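How to Clean Matte Black Parts Without Making Them Shiny

Most advice on matte black finishes comes from people selling something for matte black finishes. I bought the Udoretti spray in December and the Wultance wipes after that, and I'm not convinced either one beats dish soap.

What you need: 2 soft cloths, a soft toothbrush, a drop of plain dish soap, lukewarm water. Skip anything that promises to "restore" black. In my experience it leaves a film that looks fine for a day and then collects every speck of lint in the house.

Unplug whatever you're cleaning. Blow the loose dust off first, then wipe in one direction with a barely damp cloth. Don't scrub in circles. That's how you polish a dull surface into a patch you'll see forever.
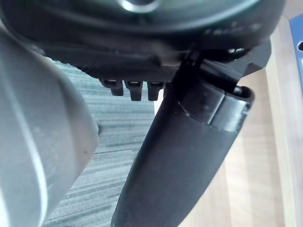 Knurled grips are slower. Brush along the grooves, dry, and only go back with soap if the grime is greasy. Collars and seams get a corner of the cloth folded to a point. Keep water out of any opening, whatever the Codby leaflet says about "rinse safe."

Leave printed markings alone unless they're really filthy. I've seen the 300 grit pad trick recommended for scuffs. Try it on something you plan to throw away.

Dry with the second cloth and look at it under a lamp from the side. Streaks mean too much soap.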